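Zulow Residence Dining Services
Fresh Produce Table Inspection: Checklist and Comments
Location: Talley House, common dining room
Period: March
Form 18

Scope

This checklist applies to whole fruit and uncut vegetables set out on plates for residents and visitors. Prepared salads and cut fruit served from the kitchen are recorded on a separate form. Mark each item S (satisfactory), C (corrected at the time of inspection) or F (follow-up required).

Section A. Receiving and storage

A1. Delivery slips from Bajpai Produce on file and legible. S
A2. Crates stored off the floor. S
A3. Citrus kept apart from tomatoes in the storeroom. C
Comment: One crate of mandarins had been placed on top of the tomato trays. The crate was moved to the lower citrus shelf. Tomatoes at the bottom of the tray were checked for bruising and two were discarded.
A4. Storeroom thermometer present and readable. S
A5. Oldest stock placed at the front. F
Comment: Shelf labels are missing on the left side. Replacement labels are to be in place before the next inspection.

Section B. Plates and table

B1. Plates free of chips and cracks, including the rim. S
B2. Table covering laundered and changed on schedule. S
B3. Produce arranged so that it does not roll when the plate is moved. C
Comment: Large oranges should be set down first, with tomatoes and mandarins placed against them. Grapes are to be served in a shallow bowl where one is available. Single grapes on the floor remain the most common slip hazard recorded in this room.
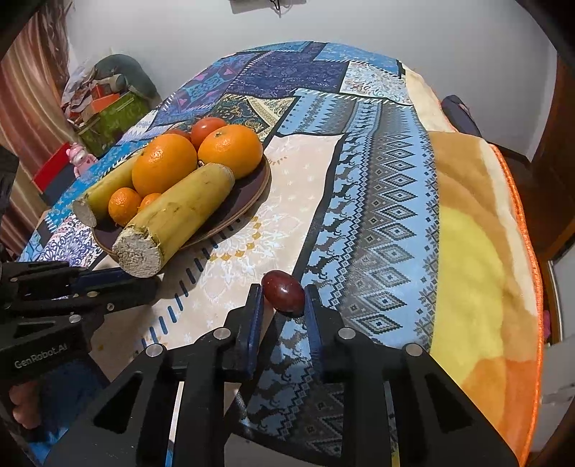
Should oranges and tomatoes be washed before they are placed on a shared plate?
All whole produce is to be rinsed under cold running water and dried with a clean towel before it goes out, including fruit that will be peeled. Dirt on the peel can be carried to the flesh by hands or a knife.

B4. Plates set back from the table edge. S
B5. No produce left out overnight. S
Comment: The evening log shows the table cleared by 9 p.m. throughout the period.

Section C. Condition of produce

C1. Tomatoes firm, with unbroken skin. S
Comment: Small surface marks are acceptable. Any tomato with a split, a soft area or leaking juice is to be removed, and the plate beneath it washed before reuse.
C2. Oranges and mandarins free of mold, including at the stem end. S
C3. Grapes free of mold and not shriveled. S
C4. Stickers removed before serving. F
Comment: This item was also marked at the previous inspection. Stickers are to be taken off at the rinsing sink, where a waste bin is provided.
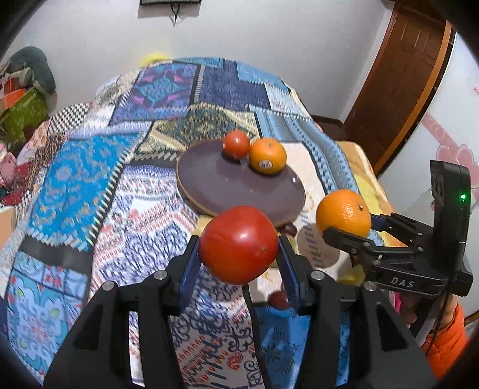 Kitchen staff at Zastham House have added sticker removal to the written rinsing procedure, and Talley House is asked to adopt the same wording. The procedure should be posted at eye level beside the sink.

C5. Produce handled gently and lifted without squeezing. S
Comment: Pressure damage is often not visible until the following day. Tomatoes that have been handled repeatedly should be used in the kitchen and not returned to the plate.

Section D. Follow-up

Items A5 and C4 remain open. The dining room supervisor is to correct both and initial this form. A C4 finding at a third consecutive inspection will be referred to the district office.

Supervisor initials: ________
Inspector initials: ________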